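Prisel junior formula car - progress report to Kedcombe, second half of the grant

2018-08-23

14 shares | 3 comments

You asked for a plain account of where the car stands, so this one leaves out the renderings. We have run it on track for two days since the last report. Both were at our own cost, and neither told us as much as we wanted.

The headline number from the engine side is 560 miles without a rebuild. I would not put that in a press release. Most of those miles were done at part throttle by a driver under orders to bring the car home, and a race weekend will be harder on it. The target in the grant letter was 1000 miles and we are not there. I don't see us getting there before the winter either, unless we drop the gearbox work, and I would argue against that.

Pedodar delivered the new pedal box in March. It is lighter than the old one and the drivers like it. Their claim that it shortens braking distances is another matter. We ran it back to back with the old box on one afternoon, with the track temperature climbing all the while, and the gap between the two was smaller than the gap between our two drivers. Until we repeat that on a steady day I am treating the claim as unproven, and I'd ask Kedcombe not to quote it.

Data logging has improved. The logger now keeps a full session at the higher sample rate, where before it dropped the last few laps. We have yet to agree on what to do with all of it. There is a habit here of plotting every channel and then changing the front wing anyway.

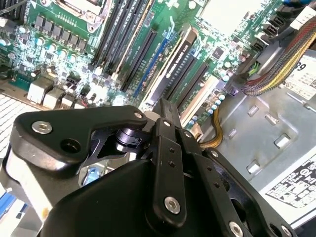
Gudrun Mühlbauer read the draft and disagrees with me on the front wing. She thinks the last change was sound, that the car turned in better through the slow corners, and that I am asking for more proof than a team of our size can afford. She also wants it noted that both drivers asked for the change before they saw any plots. I have noted it. Drivers also asked for the old wing back in the spring.

Money: $3000 of the testing line is unspent. I would like to move it to tires, subject to your approval, and hold off on the second nose until the crash structure has been signed off. The Hứa damper quote is still open and looks high to me.

Next report after the gearbox has been back on the car for a full test day.

Hermine Gruber
Prisel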